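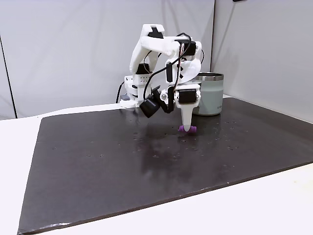 Tabletop with the sage-green mug.

Filed under: Visit / Ruins & Monuments / FAQ

Travitz Stone Circle and Burial Mound — frequently asked questions

Updated Friday, May 15, 2020. Hours may change, check the notice at the gate before you drive out.

Where is it exactly?
On the ridge above Clonulora village, left side of the road if you're coming from the coast. Brown sign, easy to miss. If you reach the stone bridge you've gone too far. Turn in the quarry entrance, it's wide enough.

Is there parking?
Yes, gravel lot, free. Small. No buses or campers past the cattle grid, they get stuck and then everyone is stuck. Overflow is the field by the church in Clonulora, 600 yards downhill. Coming back up is the hard part.

How old is it?
The mound is the oldest bit, 4,000 years. The circle came later, how much later is still argued over. The low wall on the east side is just a sheep wall. People photograph it a lot.

What was it for?
Burials, in the mound. Bones from 30 individuals came out of the main chamber when it was dug, plus beads and broken pots. The circle — no one agrees. Meeting place, calendar, boundary marker, take your pick. The panels on site still say "temple", they are old and we're replacing them.

Can I go inside the mound?
Yes, when the gate is unlocked. Passage is low, you'll be bent double for most of it, then you can stand up in the chamber. Max 3 people at a time. Bring a flashlight, phone lights are pretty useless in there. Floor is uneven and gets slick after rain. Not good for bad knees or anyone who doesn't like tight spaces.

When is the gate unlocked?
Mornings only, most of the year. In July it stays open until sunset. Closed in high wind and whenever the passage floods. The circle itself is open all the time, no gate, just walk up.

How much does it cost?
Circle is free. Mound is free too. Donation box by the stile, coins or notes, goes to path repair. There used to be a combined ticket with the Athumani fort, that's gone. If a guidebook mentions it, the guidebook is out of date.

Do I need to book?
No for individuals and families. Yes for school groups and anything with a coach. Use the form on the contact page and give us a few weeks.

Are there toilets? Food?
No toilets at the site. Nearest are in Clonulora behind the hall. Food, same place: a bakery and a café, both shut Mondays. Water tap at the parking lot is for animals, please dont drink it.

Dogs?
On a leash, yes. Sheep everywhere in spring. Not inside the mound.

Is it OK for strollers or wheelchairs?
Partly. The path from the lot to the first viewpoint is packed gravel and fairly level, and you get a decent view of the circle from there. After that it's grass and rock with a stile. No way around the stile at the moment, a gate has been applied for.

Can I climb on the stones?
No. Two of them were put back upright in the last century and they aren't as solid as they look. The lichen also takes forever to grow back. Same goes for chalk, candles, and tying things on.

Can I fly a drone?
Only with a permit from the heritage office. Nesting season is a flat no.

Where are the finds now?
Uletti museum, ground floor, second room. The beads are worth the trip. Some of the pottery is in storage and not on show, ask at the desk and they might be able to tell you when it's next out.

What else is close by?
Athumani fort, next hill over, good banks and a ditch but no stonework left. You can walk it from the circle along the ridge path — boots, and pick a dry day. The path down to Uletti is signed from the fort but the signs stop half way, so carry a map.

I found something on the path. What do I do?
Leave it where it is, take a photo, note the spot and send us both thru the contact form. Don't dig around it.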